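Workshop > Bench Notes > Inspection Checklists

Desktop bench check: memory, holders and open case

2019-02-15
By Cherry Mae Rivera

I've been meaning to type this up since November, when the old checklist finally fell apart at the staple. It's the list I run through at the Abella bench whenever we have a desktop tower open for memory work. The comments under each item are mine unless I say so, and I do ramble, so skip to the item lines if you're in a hurry!

1. Power cord out, power button held down. OK

Cord out of the wall, please, and draped over the hook where I can see both ends. I hold the button for a slow count of 8 and then let go. I've had a case fan twitch at me when I did this, so I don't skip it even on machines that came in dead.

2. Wrist strap on and clipped to bare metal. OK

Clip it to the bare metal of the case, never to paint. The blue strap is stretched out and slides down to my knuckles -- I've put it in the drawer with a tag on it. Use the gray one till the new ones come.

3. Memory handled by the edges. OK WITH COMMENT

Pick a module up by its short ends or the bare top edge, and keep your fingers off the gold contacts. If it has to go down for a minute it goes in a holder or on the pink foam, not on the bench and definitely not on top of the power supply (I've done it, I know). 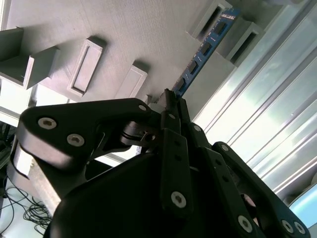
Item 3. Blue module at the gray slotted panel. Keep it lined up with the slot.

I look along the module before I push. If it leans even a little, back it out and start over. Wiggling it in at an angle is how you chew up a slot, and then you've got a much longer afternoon than the one you planned.

4. Holders checked for cracks and crumbs. OK WITH COMMENT

Run a fingertip around every opening. What I'm after is little strings of plastic, chips at the corners, and anything that's dropped inside. A soft paintbrush gets most of it out. Don't use the canned air for this one, it just blows the crumbs down to the bottom where you can't reach.

5. Underside of the shelf and its brackets. OK WITH COMMENT

This is the item everybody forgets, me included, and it was never on the old list. You have to crouch down and look up. Check that each bracket is sitting square against the underside, then press up on it with your thumb and feel for any give. Wipe the tops of the walls while you're there, dust loves them. I'd like this done every 70 jobs, which for us works out often enough.
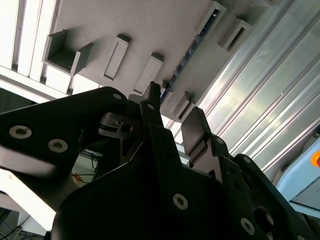
Nestor Quiambao asked if we could please put the shelf brackets ahead of the tower on the list, so that any dust you knock loose is on the floor before the case gets opened. I like that a lot and I've moved them up. He also wants a flashlight kept on a string by the bench, and I'm fine with that as long as it's a short string.

6. Tower laid flat and steady, open side up. OK

Press down on each corner in turn. If it rocks, shift it along the slats until it stops. Screws from the side panel go in the lidded cup right away, because a slatted table will eat a screw faster than you can say oh no.

7. Cables clear of the memory slots. NEEDS ATTENTION

Tuck, don't tug. The thin SATA cables are the ones I watch, they like to spring back across your work right when you've got both hands busy. Follow each one from end to end with your eyes before you start. I marked this one down because we're out of the soft ties, and I won't have anybody using the hard zip kind near a board.

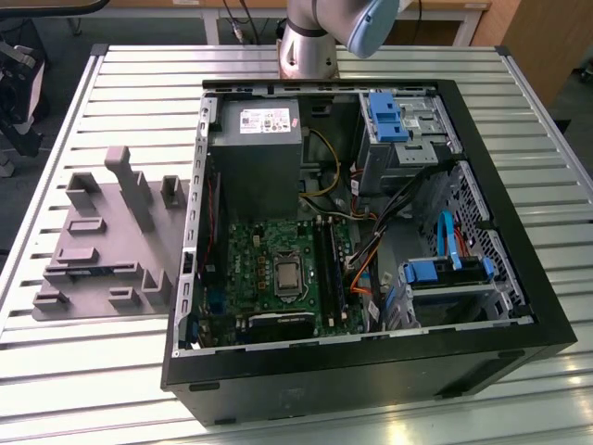
Items 6 and 7. Tower on its side, cables and memory slots in view.

8. Both memory modules fully seated. OK

Get your eye down level with the board. The two tops should run parallel and at the same height. If one end sits proud, press on that end with your thumb, straight down, and look at the latches again. Don't lean on the board to steady yourself!

9. Processor area left alone. OK WITH COMMENT

If the cooler is off, keep sleeves, brushes and coffee well away. No touching the metal top, since fingerprints just mean more cleaning before the paste goes on. And nobody powers up a machine in that state, not even for a second to see if it beeps.
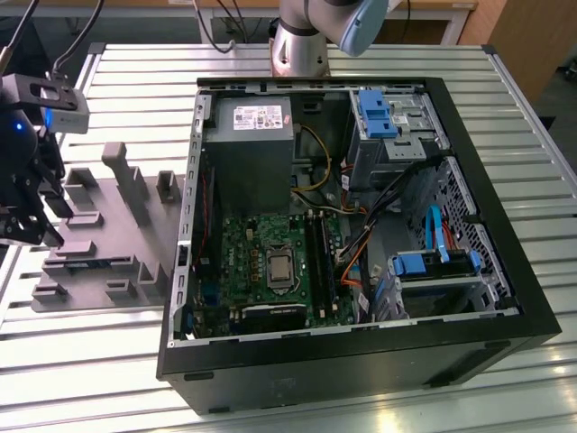

I'd also say take your time with the drive bays. The plastic tabs get brittle on older machines and a hurried thumb will snap one clean off. Press, slide, and if it doesn't want to slide, press again before you get cross with it.

10. Bench cleared and tools counted back in. OK

Everything back in the roll, cup emptied, strap on its hook. Initial the sheet and write the job number on it. Mine was 323 this time.

Still to do: order soft ties, replace the blue strap, find a short string.

Related
Drive bay tabs: spares and swaps
Jurnalwood bench sheet, printable
Wrist strap log
Looking after the Virkance screwdriver set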